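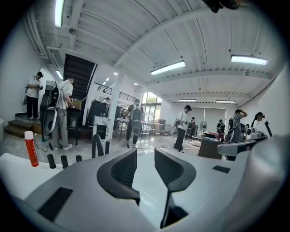

ハンドグリッパーの指パッドを交換した話

2023年5月29日

またグリッパーの話です。前回の記事のあと「パッドってどのくらいで替えるの?」とコメントをもらったので、忘れないうちに書いておきます。

うちで使っているのは手持ちタイプのグリッパーで、社内ではOsteoと呼んでいます。白いボディに黒い指が2本、向かい合わせに付いているやつ。指の内側が格子っぽい模様になっていて、この凹凸がすり減ってくると急に物が滑るようになります。急に、なんですよね。昨日まで普通につかめていたのに!という感じで来るので、最初の頃は開閉機構のほうを疑って、ばらさなくていいところまでばらしました。

で、今は開閉4000回を超えたら交換、と決めています。カウントはClamora(開閉ログを取るだけの小さい自作ツール)任せです。3月まではノートに正の字を書いていたんですが、あれは無理でした。夕方になると全員忘れます。

交換の手順

まず電源を落として、指を全開にしておきます。半開きのままだとパッドの下のほうに指が入らなくて、爪を痛めます(痛めました)。

古いパッドは根元側からはがします。先端からいくと途中でちぎれて、接着剤だけが残るんです。残った接着剤は、布にアルコールを少し含ませて拭くだけで十分でした。前はカッターの背でこすっていたけれど、指の表面に筋が入ってしまい、次に貼ったパッドがそこから浮いてきました。もうやりません。

貼るほうはゆっくり。根元を合わせて、先端に向かって親指でじわじわ押していきます。曲面なので、平らなものを貼るつもりで勢いよくやると空気が入ります。左右の模様の高さがそろっているかは、指を軽く閉じて横から見るとわかりやすいです。隙間が根元に向かってきれいなVになっていればOK。片方だけ寝ているようなら、迷わず貼り直し。

貼ったらすぐ使いたくなるけれど、一晩置きます。

調整のこと

パッドを替えると厚みが変わるので、閉じた位置のゼロ合わせもやり直しです。ここを飛ばすと、閉じきったつもりなのに数値がずれたまま記録されて、あとで泣きます。うちの設定ツールVasgateには初期化ボタンがあるんですが、押す前に前回の値をメモしておくのがおすすめです。前の値と大きく違ったら、たいてい貼り方のほうがおかしいので。

そのあと試しつかみを50回。相手は樹脂のブロックと布、それから空のボトルです。ボトルがいちばん正直で、パッドが浮いているとつるっと逃げます。今回は最初の組が途中から怪しくなって、見たら右の先端がほんの少し浮いていました。貼り直してもう一度最初から。めんどくさい!でもこれをやらずに現場へ出すと、もっとめんどくさいことになります。

ネジの話も少し

指の付け根のネジは、しっかり締めたくなるけれど締めすぎ注意です。締めすぎると開閉が渋くなって、使っている人の手が先に疲れます。Seidelのトルクドライバーを買ってからは、締め具合で悩む時間がだいぶ減りました。高かったけど買ってよかった。ネジ止め剤は弱いほうで、ほんのちょんと付けるだけ。

背負いのリグで使う人もいるので、ケーブルの確認もこのタイミングで済ませます。コネクタの根元を持って軽く曲げてみて、接続が切れないか。うちは階段を上り下りしながら使うことも多く、負担がかかるのはだいたい根元です。肩ベルトの長さを変えたあとにケーブルが突っ張っている、というのもよくあります。背負った状態で腕を前にいっぱい伸ばしてもらって、まだ少したるみがあるくらいがちょうどいいです。

充電は95%で止める設定にしました。効果のほどは、正直まだわかりません。夏を越えてから電池の減り方を見てみるつもりです。

次は開閉レバーのバネを替えます。部品は届いているのに、説明書の図が小さすぎてどっち向きに入れるのか読めない……。同じところで詰まった人がいたら、コメントで教えてください。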